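Packing a scrollwork wine glass rack: one box or two?
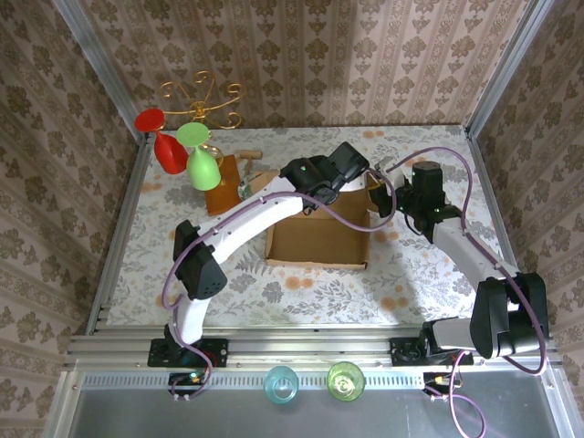
Rack and carton on the table, before any padding.

hastar_38
I need to ship the gold-colored metal wine glass rack behind the box. It has a central post with curly scrollwork arms branching off it. The carton is plain corrugated, open top, flaps visible. Destination is a relative's house, 393 miles by ground. Single box with paper fill, or box in box? The glasses are not going with it.

olgate
Single box. It is metal. Wrap the post, fill the voids with crumpled kraft, tape the seams in an H pattern. Double boxing is for glass and ceramics.

Lihua Jin
I disagree with olgate. The base metal will survive, but the arm ends will not hold their alignment. On a rack like this each arm is a small lever, and any side load ends up at the joint with the post. I shipped a similar one in a single carton and two arms arrived bent. Straightening them cracked the finish.

olgate
How much clearance did you leave?

Lihua Jin
Under an inch on one side. Paper fill, which had settled by the time it was opened.

olgate
Then the carton was too small. That is a clearance problem. With two inches on every side a single wall box is fine at this weight.

draro
Two inches of paper compresses to one. Use foam sheet between the arms first, so they can't move relative to each other, then wrap the whole rack into a rough cylinder. After that the outer fill matters much less. Stand it upright if the height allows.

hastar_38
Haven't measured the height against the carton yet. If it won't go upright, is on its side acceptable?

draro
Yes, with a folded cardboard pad under the lowest arms. The post should carry the weight, so block it at both ends.

Lihua Jin
I would still double box if it has to lie down. The second carton cost me $4. The replacement rack was $89.

olgate
A larger outer box can also move you into a higher dimensional weight bracket. Check the rate before buying anything.

luo
Whichever way you go, put tissue against the metal before the foam. Bubble wrap directly on a gold finish left round marks on a candle holder of mine after a month in storage.

hastar_38
Tissue, foam between the arms, cylinder wrap. I'll measure tonight and price both sizes.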